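19 May 2025, bench 2, W. Thongsuk

Arm kit on trial from Tedis, quote Utell-158. Purchase decision due in June. Task for today: small-object pick and place with the stock two-finger gripper and supplied control software. 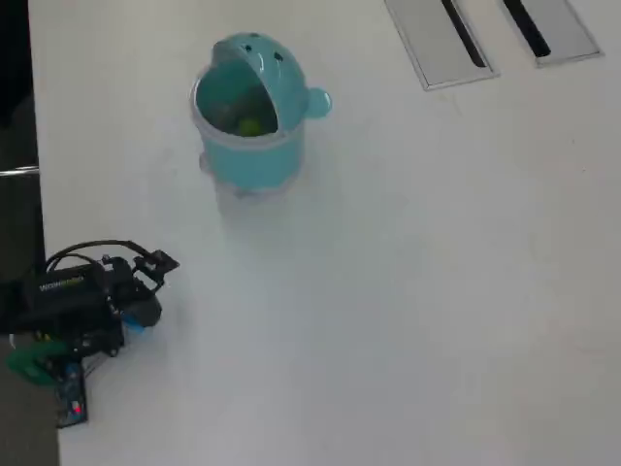
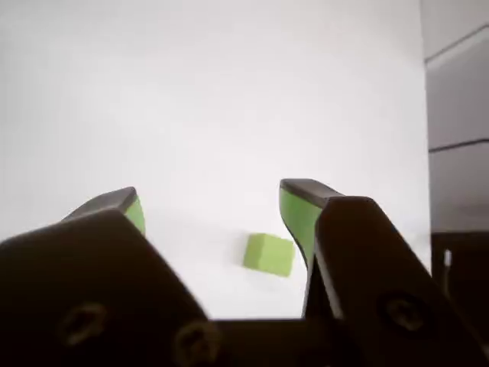 Setup followed the Tedis sheet, joint calibration done twice. First pass failed at the wrist, zero offset wrong in my config. Second pass OK.

Logged:
- 25 trials per object, same start pose
- control loop at 1000 Hz claimed by the vendor, not verified
- price 1195 per arm, power supply extra

Wrist cable needs a look. Nipon wants a tie at the elbow before any long run; I would leave more slack first and check full travel by hand.

Software: config file is overwritten on update. Keep a copy in the Mahawong folder. Manual gives torque limits for the old firmware only. Asked Tedis for the current table, no reply yet.

Open:
- repeatability with a dial gauge (Nipon Kamolrat)
- spare finger pads, price and lead time
- compare against the Ciltura quote, same payload class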